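5 Recording two-arm episodes

This section covers recording on the Pinudholm two-arm station with the Relard recorder. It assumes that both arms have been homed (section 3) and that the head camera has been checked (section 4). Text revised Jan 16, 2022.

5.1 Before the first episode

1. Switch on the arm controllers, then the recorder. If the recorder starts first, it will not find the arms and must be restarted.
2. Open the Relard panel and choose the task from the list. Do not type a task name by hand.
3. Check that free disk space is above 800 GB.
4. Move each leader handle through its full range. The follower arm must keep pace without jerking.
5. Check the cables at both wrists. Each needs enough slack for the wrist to turn fully in either direction.

CAUTION: A cable caught between the elbow link and the upper arm can pull the connector out of the wrist. Press STOP before freeing it by hand.

5.2 Placing the parts

1. Set the box on the table within reach of both grippers, open side up.
2. Set the lid and the boards where the task card shows them. Small changes in position and angle between episodes are wanted.
3. Take your hands out of the work area before pressing READY.

Note: Objects at the far edge of the table may stay there during a session. If they are moved, move them between episodes only.

5.3 Recording

1. Press READY. The lamp turns amber and the arms go to the start pose.
2. Press the left pedal. The lamp turns green and recording begins.
3. Carry out the task at an even pace. Pauses longer than 3 seconds are flagged by the Hirvonen checker.
4. For lid tasks, grip opposite edges of the lid and lift with both arms together. Keep the lid clear of the box walls until it is lined up.
5. Press the left pedal again to end the episode, then mark it GOOD or REJECT.

CAUTION: Do not pull the grippers apart while both hold the lid. Force limits act on each arm separately and will not protect the part.

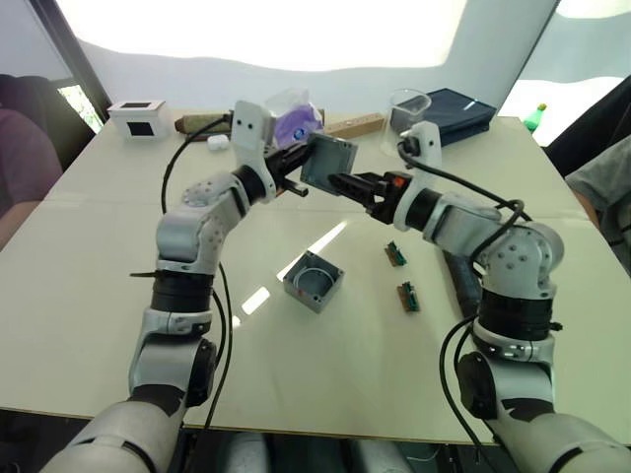
Figure 5-2. Lid held by both grippers over the open junction box, head camera view.

Mark an episode REJECT if a part leaves the table, if a hand enters the work area, or if either arm stops on a fault. A dropped part that is picked up again by the arms is still GOOD; add the tag "recovery".

5.4 Saving and upload

1. Press SAVE after every episode. Unsaved episodes are lost when the task is changed.
2. After 500 episodes, close the set and start a new one.
3. Send closed sets to the Sarnine store from the Upload tab. Leave the recorder on until the status reads DONE.

If error 893 appears during upload, check the network lead and press RETRY. Episodes already sent are skipped.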